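Brumby (robot arm project)

Brumby is a hobby robot arm project run out of Mudside, a shared workshop, and its simulated twin. It is known, to the extent that it is known, for moving one small block from place to place. Work began in September under Wellington Moura, who had promised the membership a machine that would clear the dishes.

Simulation

Members rehearse each task in a rendered room before they let anything with a motor near the workshop's crockery. The simulator, Larnero, runs on a secondhand desktop and takes 20 minutes to load, a period the project log calls "planning." The standard task is to pick up a teal cube beside a piece of patterned tableware and put it down somewhere else, leaving the tableware out of it.

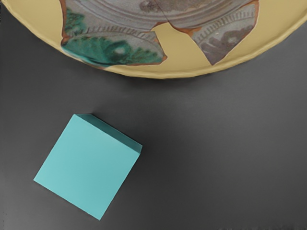 The cube and the lower rim of the dish, viewed from overhead in Larnero.

The dish was chosen for its busy surface. Early versions of the block finder looked only for color, and greenish patches in the pattern scored nearly as well as the cube. Version 23 added a check for straight edges, and complaints fell off.

Camera views

Larnero renders several viewpoints for each run. Members disagree about how many are needed, and the subject has its own shelf of meeting notes. One view takes in little more than a bare stretch of teal tabletop against a dark background.
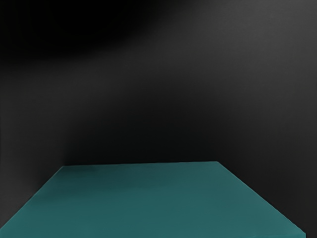 Portela wrote in the log that a detector should spend half its life looking at nothing, or it will start finding blocks in the shadows. The entry was later adopted as policy — mostly by people who had argued against it. Empty views now make up a fixed share of the training set of 2000 renders.

Grasping

The arm uses a two-finger gripper. In the fuller room setup it works at a round black table that also holds a plate, a wine glass and a red mug, none of which it has been asked to touch. Closing force was set by trial and error, the errors being free of charge in Larnero.
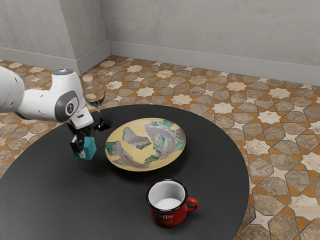
Moura has replied that lifting was never the hard part, and that anyone who doubts it should try writing the code for letting go. Release remains under development. The dishes are done by hand.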